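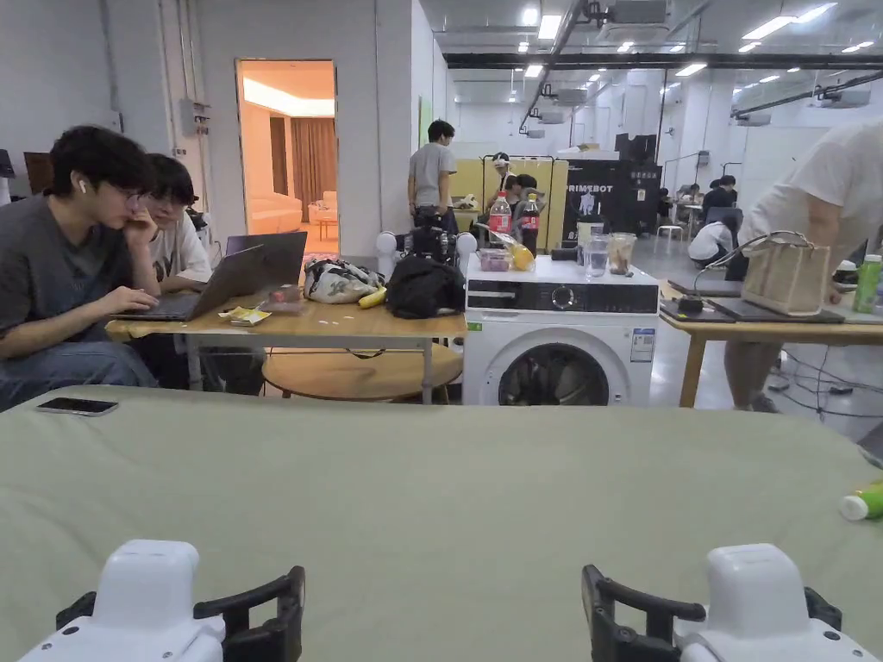 The work floor at Clondov, with a pair of hand-held grippers at the front table

Equipment Planner and Buyer, Robotics Data (full time, on site)

Clondov collects hand motion data for teaching household robots. Our people work with hand-held grippers at tables, on a mattress, near a washing machine and in other corners of a shared floor. Until now the buying was done by whoever had time. In August we start a larger project with our partner Varma, and we need one person who takes the equipment budget in hand and keeps it there.

What you will plan and buy

The main item is the hand-held grippers. We want to grow our stock to 80 working units, and for this you will compare offers, ask for samples and write down the full cost of each option. By full cost we mean also the finger jaws, the screws, the cables, the chargers and the hours when a unit lies in repair. A cheap gripper which waits six weeks for a spare part is an expensive gripper for us.

The second item is two robot arms for tests. The decision between buying and leasing is still open, and you will prepare it together with the engineers. Please expect many questions from them about payload and few questions about delivery terms - the delivery terms will be yours.

The third item is everything that the grippers touch. Cloths, bedding, bottles, boxes and food containers wear out or get lost, and we replace them every month. You will have 3,000 dollars per month for these small purchases and you can spend it without a further signature. Larger orders go through our purchasing system, Batari.

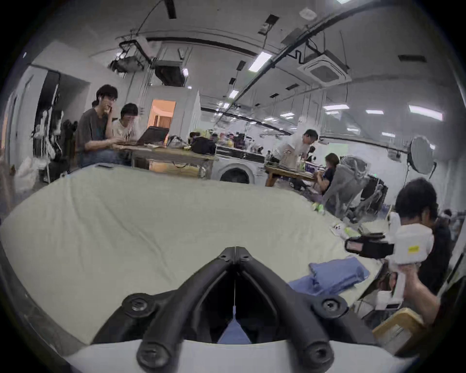 Furniture and household appliances also belong to your plan. They need floor space, power and sometimes a water connection, so you will speak with the building office before you order and not after. Our plan for next year foresees 10 new stations, and each station must have a list of parts with prices, delivery times and a second supplier.

What we ask from you

- At least 5 years of work in purchasing, lab management or production planning
- Good command of spreadsheets, and patience with those made by other people
- Experience with suppliers abroad, including customs papers and returns
- Some technical understanding. You do not have to program, but you should be able to read a data sheet and notice what is missing in it
- Clear written English. It does not have to be perfect, ours is also not

Experience with robots is welcome but not required. The person who held a part of this role before came from a hotel group.

What we offer

A permanent contract after a trial period of three months, paid training on Batari, and a yearly ticket for public transport. You will report to the head of operations. The working day starts between 8:00 and 10:00, as you prefer. Remote work is possible one day per week - on the other days we need you where the deliveries arrive.

How to apply

Send us your CV and one page about a purchase that went wrong and what you changed afterwards. Please write "Beltetine" in the subject line, this is the internal name of the project. We answer every application within two weeks. The interview takes one hour, and after it you will see the floor and meet the people who use the equipment.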